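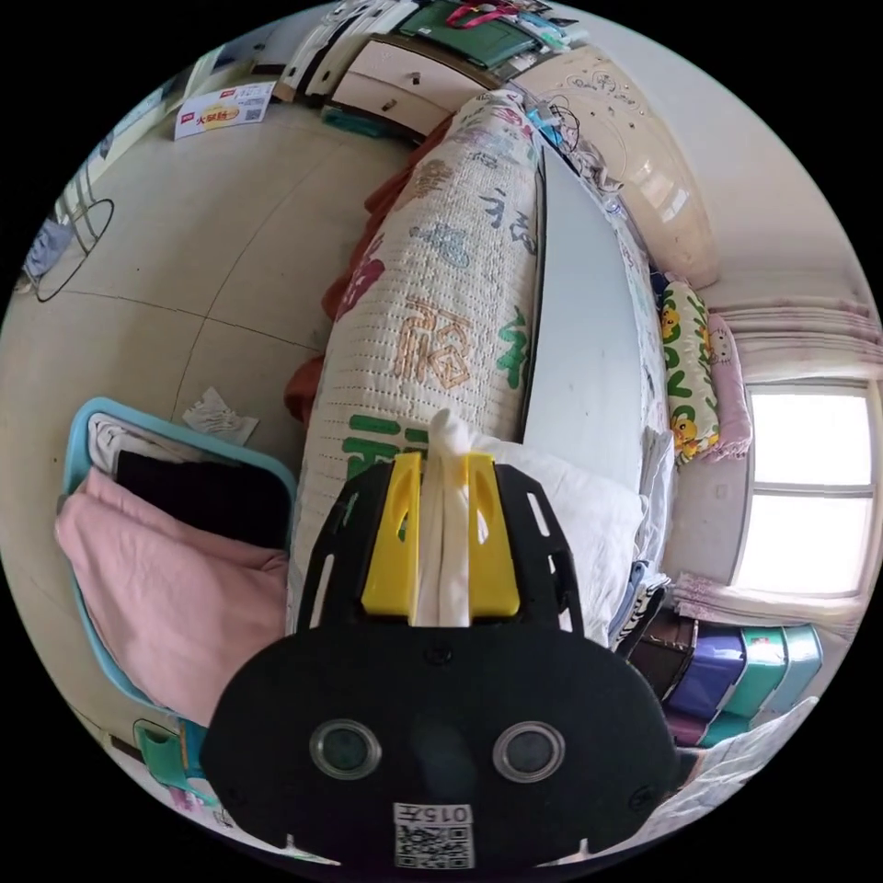 卧室一角：卷起的被子，被面上有橙色的“福”字

征集家庭试用者：一个枕头到底能不能让人睡得更好

Zullach消费测评通讯 试用征集

我们收到的读者来信里，问床上用品的越来越多。有人问磁疗枕芯，有人问会“呼吸”的床单，有人问一床被子凭什么卖出一辆自行车的价钱。编辑部过去的做法是把厂家的说明书读一遍，再请两三个同事各睡几晚，写篇感想登出来。这种文章我们自己也不大信。同事知道枕头多少钱，知道是谁寄来的，第二天早上还要当着大家的面讲睡得怎么样，讲出来的话能有多少分量，读者可以自己掂量。

所以这一次想换个做法，请家里有床、有耐心、对广告不太买账的人来帮忙。当然，已经用上了某种保健枕头并且很满意的人也欢迎报名，只要你愿意把它收起来几个星期。

测什么

主要测Drirano枕头。包装上写着“深度放松颈椎”“缩短入睡时间”“七成用户首夜即有改善”。我们写信问过这个七成是怎么来的，对方寄回一本彩色画册，里面有一张柱状图，纵轴没有刻度。又写了一封，到现在没有回音。

同时放进来的还有一种Flirkano枕头，卖点差不多，价格低一些，以及一种没有任何说法的普通枕头，是我们在批发市场买的。三种枕头都会套上同样的白色枕套，缝死，编号。你手里拿到的是哪一种，你不知道，送枕头上门的人也不知道。编号对照表锁在编辑部，等全部记录收齐再打开。

有人会说，枕头一摸就摸出来了。也许吧。我们在问卷里专门留了一道题，请你猜自己睡的是哪一种，为什么这么猜。要是大多数人都猜对了，那么这次测评的盲法就算失败，文章里会照实写。

床单和被子这次不测。你平时铺什么盖什么，照旧。新的旧的、红的蓝的、长辈给的、结婚时买的，都不用换。试用期间也请不要趁机添置新的床垫，真要换，请先打个电话过来，我们把你的那份记录单独放。

谁可以报名

年满十八周岁，最近三个月有固定的住处和固定的床。一个人睡或两个人睡都可以，两个人睡的，两位最好一起参加，各领各的枕头，各填各的表，填之前不要商量。

每周上夜班两次以上的朋友，这一次只好说声抱歉，你们的作息需要另外设计一套表格，我们手头的人做不过来。正在服用安眠药的，颈部近半年做过手术的，也请不要报名。颈椎真有毛病，应当去看医生，一个枕头测评帮不了你，我们也不愿意让任何人觉得它能帮。

在床上用品厂家、商场专柜或者广告公司工作的，以及直系亲属在这些地方工作的，请在报名表上写明。写明了不一定不收，隐瞒了一定作废。

你要做的事

试用一共五周。第一周用你自己的枕头，只做记录。之后四周用我们送来的枕头，中间会换一次，换枕头的日期由我们定。

每天早上起床后填一张小表，内容是几点上床，估计几点睡着，夜里醒过几回，起床时脖子和肩膀感觉如何，前一天喝没喝酒、喝没喝浓茶。表很短，但要当天填。上一次做牙刷测评，收回来的表里有好几份墨水颜色从头到尾一模一样，字迹也是一口气写下来的样子，那几份全部没有用。忘了填就空着，空着比补上好得多。

另外每周日晚上有一张长一点的表，问的是这一周整体的情况。

铺床的习惯我们也会问。第一张长表里有一整页是关于这个的：被子早上是叠起来、卷起来还是摊着；枕头放在床头还是塞进柜子；多久晒一次；床单多久换一次。这一页常有人嫌啰嗦，但枕头受潮以后高度会变，晒过以后又会变回来一些，两家人用同一个枕头得出相反的意见，差别很可能就出在这里。厂家的说明书上一句也没提。

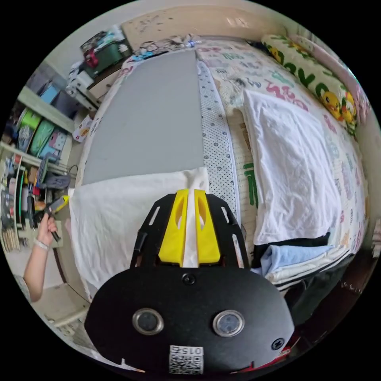 白枕套可以洗，请整个枕头一起送回来换新的，不要自己拆线。拆了线的枕头，那一份记录从拆线那天起不再计入。弄脏、弄湿、被猫抓破都没有关系，告诉我们日期就行。

我们不要你做的事

不要替产品说好话，也不要存心找它的毛病。编辑部里的人对这类枕头大都抱着怀疑，这一点写在前面，免得有人以为我们中立得像一块石头。也正因为这样，统计的部分请了外面的人来做。Tharushi Sarkar以前帮我们做过净水器那一期，那次她否掉了我们原定的标题，理由是数据撑不住。标题后来换成一个很平淡的，订户也没有因此减少。

也不要把试用的情况讲给别的参加者听。如果你的邻居也报了名，请等到全部结束以后再聊。

报酬

交齐全部表格的，每人500元，试用结束后一次付清。只做完前三周就退出的，付一半。早于三周退出的，只能报销寄表格的邮费。枕头在编号公布之后归你，想要的就留下，不想要的我们来取。

这笔钱从订阅费里出。Brinkmann商行曾经提出由他们赞助全部枕头，外加一笔“场地与宣传费用”，条件是定稿前给他们过目。我们谢绝了，枕头是照零售价买的，发票都在，参加者想看可以来看。

名额与办法

本次招281人。这个数字是Tharushi Sarkar算的，少于这个数，三种枕头之间就算有差别也未必看得出来。有读者来信说别的杂志请二十个人试一试就能下结论，何必这么费事。那些杂志的结论我们也读过，同一种枕头，一家给了满分，另一家说睡完落枕，各自都有二十个人作证。

报名超出名额时抽签决定，不看先后。抽签那天欢迎来旁观，地点就在编辑部。没抽中的会收到一封短信说明情况，名字不会留作他用，更不会交给卖枕头的。

报名请来信，写明姓名、年龄、住址、家里同睡一张床的人数、平时用的枕头是什么填充物（不清楚就写不清楚）、以往参加过哪些产品试用。信封上注明“枕头”二字。请不要附照片，也不要附医院的检查单，这些我们用不上，保管起来反而是负担。

已有68位读者在上一期的预告登出后来信，这些来信都算数，不必重寄，只需补上填充物那一项。

常有人问的几件事

问得最多的是能不能挑枕头。不能。

也有人问，如果睡得实在难受怎么办。随时可以换回自己的枕头，在当天的表上写一句，后面的表能填的继续填。难受也是结果，我们想知道的就是这个。

有位读者在八月来信，认为睡眠好坏因人而异，拿几百个人来平均没有意义。因人而异我们同意。可是“七成用户首夜即有改善”也是拿人来平均的说法，既然广告可以这么讲，别人就可以照样查一查。他还问，如果查出来枕头果然有用，我们登不登。登，放在同样的版面，用同样大的字。我们会有些意外，但意外不构成不登的理由。

最后还有人问结果什么时候出来。表格收齐、录入、核对，再请Sarkar女士过一遍，快不了。预告栏里写出的日期我们从来没有守住过，这次索性不写。

Zullach编辑部
2002年9月9日

附：报名表可向编辑部函索，随信附回邮信封一个。两人同睡的请索取两份。每户至多寄5份，家里床多的请另外说明。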